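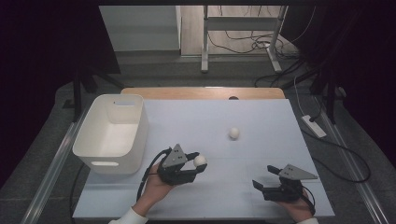

Tutside table tennis night is back in January

Good news if you've been missing your weekly game! The Tutside club is starting up again in January, after a fall with no hall and a lot of grumbling (a fair bit of it mine). The new home is the upstairs room at the Cakness sports center, and I went over to take a look while they were getting it ready.

There's space for 4 tables, which is two more than we had at the old place, and the lights are so much better. Doors open at 7 p.m. and play goes on until they throw us out at 10. It's $2 a night if you join for the season, or $4 if you just turn up. Paddles are there to borrow, though I'd bring my own if I were you – the club ones have seen some things.

The club raised $525 at the Skakano bake sale, and all of it is going on nets and a big order of balls. We do lose a lot of them under the radiators.

Beginners get the first 40 minutes to themselves, so don't be shy! Sign-up sheets are on the counter at the Witkowska bakery and by the front desk at the sports center. Parking is free behind the building after 6 p.m., but go slow over the speed bumps, they're brutal.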